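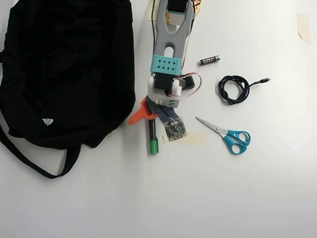

2 min read

From: Vlasta Todorova
To: the Trarnholm walkers' list
Sent: 2024-01-15
Subject: Re: what do you all carry?

> I've done the coast path twice with a 30 litre bag and came home with a
> sore neck both times. Does anyone manage on less? And is it worth
> paying for a Brellex, or will any old thing do?

Oh, I do love this question! I went up to Trarnholm last September with far too much (two jumpers, a hardback, a whole jar of chutney) and posted half of it home from the village shop. My bag is just soft black cloth and it's been fine. I did try on a Brellex in the shop and it was lovely, but it sat too high on my back, and I'm short, so do try before you buy.

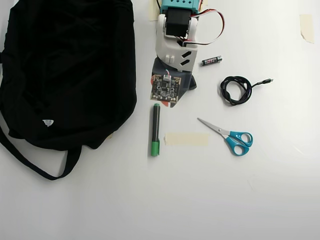 Black bag, strap out, with scissors, tape and a battery.

As for your neck, loosen the shoulder straps before the long climb and tighten them again at the top. My sister swears by a chest strap but I can't breathe in one. Small things I always take: scissors for blister plasters, a marker, a spare battery for the torch, and a Pluvis cape, which flaps like mad in wind but packs down to nothing.
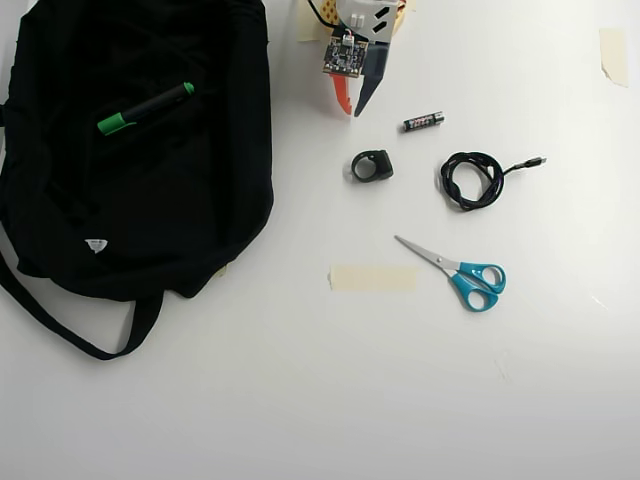
Food and where to stop

The Murakami tea room by the ferry does a cheese scone the size of your fist, and they'll fill a flask if you ask nicely. Get there before the ferry does! After that there's no food till the lighthouse, so buy two.

Let me know which week you're going, I might tag along.

Vlasta

14 shares | 3 comments
We use cookies to improve your visit. Accept | Manage settings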